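Participants wanted: packing and unpacking of small household first-aid boxes

Notov is looking for adults to take part in a paid study of how people pack small storage boxes at home. Sessions run at our test room in Wostcombe through the end of April. The study is led by Lotte Segers.

What you will do

You sit at a table with a small plastic storage box and a set of loose items of the sort kept in a bathroom cabinet or kitchen drawer: bottles, cartons, flat packets. You open the box, put the items away in any order you choose, close the lid and fasten the latch. You then take everything out again and return it to the tabletop. Item sets and box sizes change during the session. You work at your own pace, and no trial is scored for speed.

Between blocks you fill in a short form on lid fit, latch force and how easy the items are to find once packed. Nothing has to be opened, tasted or applied, and wrapped items stay wrapped.

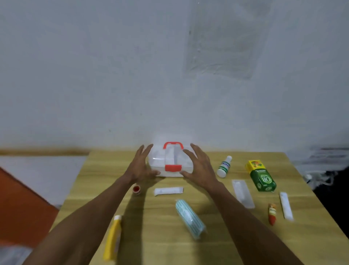 Small box with red-orange handle and latch, with items to be packed.

Who can apply

You must be 18 or older, able to use both hands without pain, and able to sit at a table for periods of 22 minutes. Glasses and contact lenses are fine. We want left-handed as well as right-handed participants, so please state which you are. No medical or packing experience is needed. People who work for Bastos or Bener, whose boxes are included in the comparison, cannot take part. Neither can members of their households.

Time and payment

Each participant attends 2 sessions on separate days. Payment is $300, made by bank transfer after the second session. If you stop after the first session you receive half. Travel costs are not refunded, but parking next to the building is free.

Clothing and hands

Wear sleeves that can be pushed up to the elbow. Remove rings, bracelets and watches before the session; lockers are provided. Do not use hand cream on the day. Long or artificial nails are allowed but must be noted on the application, as they affect the latch ratings.

How to apply

Send your name, age, dominant hand and the weekdays you are available to Lotte Segers, Notov, Room 907, Wostcombe. Put "box study" in the subject line or on the envelope. Selected applicants receive a consent form and a choice of session times. Bring the signed form and photo ID to the first session.

Posted 31 January 2023. Applications are handled in order of receipt until all places are filled.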